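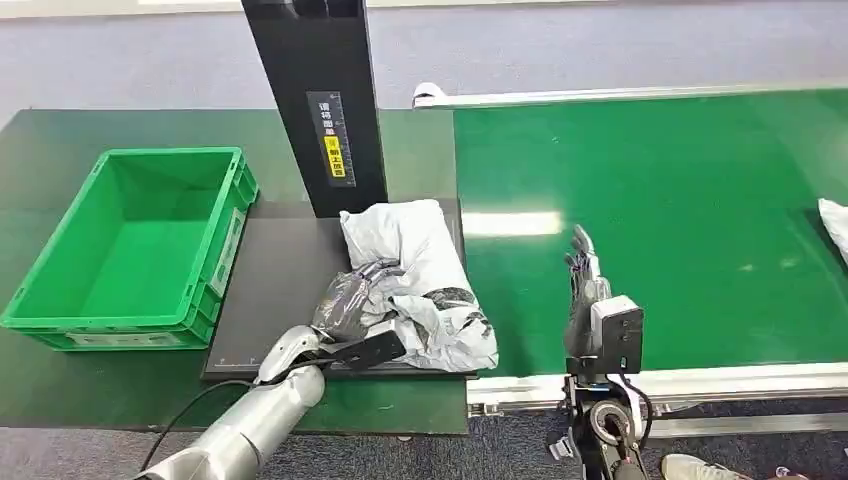 Lab 4 is the parcel lab, and your team's grade rests on soft mailers. Boxes were last week, and boxes were kind to you. A mailer has no proper edges, so the left hand pinches a fold while the right waits, open and upright, for your code to give it something to do. Keep the bag on the black platform until you have a grip you trust. Teams Jallus and Fundov, please stop renaming the shared pose files after yourselves.

Start with finger force at 500 on the controller scale. Going to 700 is allowed in Part B, with a sentence in your report explaining what you were thinking. 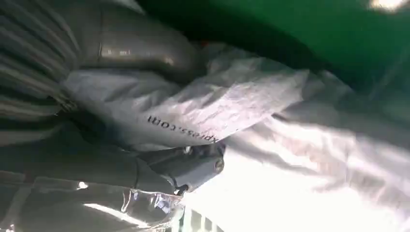 You get 3 attempts per bag. Log each one, including those you would prefer to forget. "It slipped" is a result; "it was weird" is what Zabala wrote in the last report.

Reports are due 08/12/2020, in the Nundo folder, as one PDF.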